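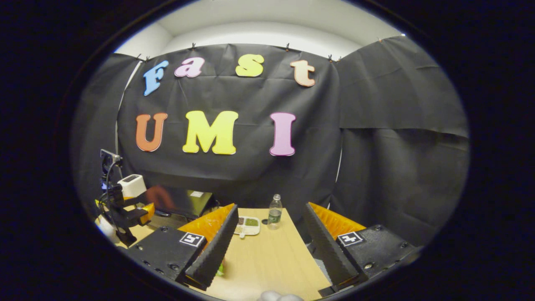 Lovcombe Evening News Circle – Members' Diary

May, a little after ten at night

I should be in bed, but I've had two cups of tea since supper and my head is still full of tonight's meeting, so I may as well write it down while it's fresh. I read the whole front section of the paper on the bus this time, both ways, and felt very well prepared when I walked in. Then of course we spent most of the evening on a story I'd skipped!

It was the ferry. Nanis has been without its morning crossing for 23 days now, and the operator, Strachan, put out a statement this week saying that service will resume "when conditions allow." Skye Paterson read it out to us twice, the second time very slowly, and I have to say it sounded worse slowly. She grew up over there and her mother still lives up the hill from the landing, so she gets the real news by telephone every night (the bakery is out of flour, the school has moved its start time, a man brought his neighbor's prescriptions across in a fishing boat). None of that was in the paper. There were 697 people living on the island at the last count, and the article gave them one short paragraph and the company four.

We went back and forth on whether that was lazy or only rushed. I said rushed. I worked six years on a small weekly when I was young and I remember how it goes – the statement arrives at a quarter to five, it's already typed up nicely, and the page has to go. Skye said that was an explanation and she'd still like a phone call made to somebody who lives there. I couldn't argue with her, and I've been thinking about it ever since I got home.

After the break we did the foreign pages, which were heavy going, and then somebody brought up the Nostenus election, where they're counting again in the northern districts. I don't follow it as well as I'd like. I wrote down the names of the two parties on the back of my bus ticket and now I can't find the ticket.

The room was stuffy again and I ended up carrying my good cardigan home over my arm. It was a lovely walk from the stop, though, still mild, with the lilac out along the wall by the library.

I've promised to write a letter to the editor about the ferry, 40 lines at the most, and bring it to the next meeting. Skye is going to ask her mother if we can quote her. I've got a first sentence already and I don't like it much, so I'll try again after breakfast.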